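Plititz Forums > Furniture and Finishes > Tables and desks

Topic: Gray mark on a pale tabletop, sand it or live with it

hollowground_hal
Friday evening, and I am looking at my table again. Light wood, pale blond with a bit of pink in it, came secondhand under the name Hurkari with no paperwork and one wobbly leg. The leg is fixed. What remains is a short gray scuff near one side that I notice every time I sit down and that my wife claims she has never seen. I tried a damp cloth, then a damp cloth with more feeling. Do I sand?

brackish
What grit were you thinking of? If the answer starts with an 8, put it down.

mildly_oiled
Do not sand. You don't know what it is yet. If it's veneer you have maybe one good pass in you before you meet whatever is underneath, and you won't enjoy the introduction. Look at the end grain first. If the lines on top carry on over the edge, it's solid.

hollowground_hal
I looked. The edge has a strip on it. I have learned nothing and my knees hurt.

tenon_envy
Strip means veneer, or solid with a strip, or someone's idea of a good time. Try a white eraser. I got a chair mark off a Salazar desk with one, took me 2 evenings and most of the eraser.

brackish
An eraser just polishes the spot, and then you have a shiny place where you had a gray place. Mineral spirits on a rag, with the grain, window open.

tenon_envy
It did not go shiny. I still own the desk, I eat lunch on it.

mildly_oiled
Both of you could be right depending on the finish, which he hasn't told us. Hal, is it lacquer, oil or wax? Put a drop of water somewhere out of the way and wait.

hollowground_hal
The drop sat there for 16 minutes looking pleased with itself. So there's something on it.

mildly_oiled
Good. Then the scuff may be in the finish and the wood is fine. Spirits first, eraser second, sandpaper never.

brackish
"Never" is strong. I've taken plenty of tops down to bare wood and put Plindatwood oil on them, and they looked better than new.

mildly_oiled
Solid tops. With a drum sander the size of a pony, if I remember your last thread.

grainwatcher
Can I argue for doing nothing? I have a table much like this, same pale color, big arches in the grain with straight lines either side. It has a short gray streak too, over at the left. I spent a month of February evenings planning its removal – then got distracted by the arches and forgot. People pay extra for a board with arches like that. Sand through them and you can't put them back.

hollowground_hal
Mine is mostly straight lines. Got photos of yours?

grainwatcher
Sure.

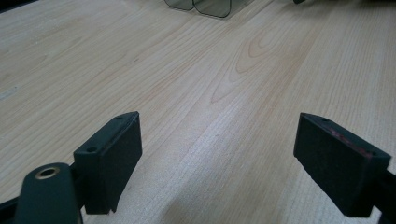
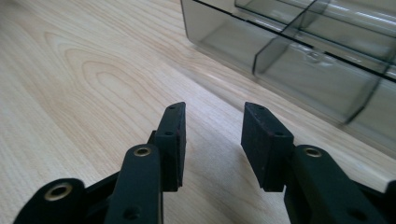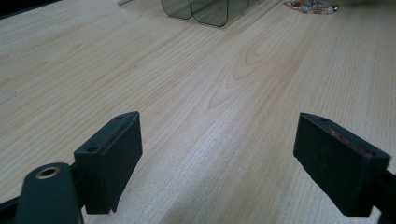

My tabletop. The gray streak is at the far left of the first one, the arches are in the first and third.

tenon_envy
Nice arches. I'd still take an eraser to the streak.

brackish
Spirits.

hollowground_hal
OK, I'm leaving it until the weekend and then trying the spirits on the underside, where I can ruin it in private. If that goes well I'll move upstairs. My wife would like it noted that she still can't see the mark and is 100 percent sure I made it up.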